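Home | Contents | Previous chapter | Next chapter | Glossary

Chapter 9
When the Grip Fails: Faults in Hand-Held Gripper Work

In March, a two-person bench team at the Holleck workshop lost most of a day's work to one loose screw. The job was cloth folding with a pair of hand-held grippers. The screw held a finger pad on the left gripper. It backed out slowly, and the pad began to turn a little each time the jaws closed. The operator felt nothing unusual. The software recorded 443 folds, and 368 of them had to be thrown out because the logged jaw opening no longer matched the real one.

No one was hurt. A second fault came to light during the review, though, and it could have ended differently. A gripper cable had been left hanging over the table edge, and the operator's sleeve had caught on it twice. Neither catch was reported.

This chapter uses the Holleck case to show how small mechanical faults become data faults, and how both can turn into safety matters. Cloth work is a good place to start. Fabric gives way under load, so a pad that has shifted can still seem to hold well.
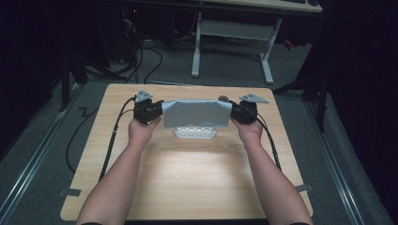 Figure 9.1 Cloth held taut between two hand-held grippers. A cable trails from each gripper across the tabletop.

Valtteri Turunen, who led the review, asked the team to check three things before each run: the pad screws, the linkage joints and the path of both cables. The check is done with the jaws open and no cloth loaded. A pad that moves under light finger pressure is a fault - the gripper is taken out of use until it has been tightened and measured again.
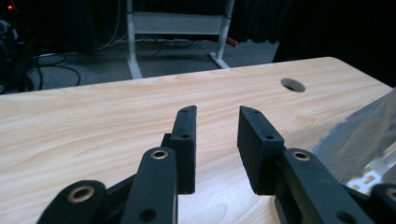 Figure 9.2 Open jaws of a hand-held gripper. Screw holes can be seen on both finger pads, and brass-ringed bushings on the linkage arms.

The team also set a limit of 100 cycles between checks. Under the old practice a gripper was looked at only when someone complained, and the left unit had gone 149 cycles past its last inspection when the first bad fold was logged.

Section 9.1 deals with wear at the joints. Section 9.2 covers cable routing and snag hazards, and Section 9.3 explains how to write a fault report when the operator noticed nothing wrong.

Related reading
The Nurkum pinch injury
Braltaslow: a sensor that drifted
Stop buttons and reach at Pangaribuan
Review questions for Chapter 8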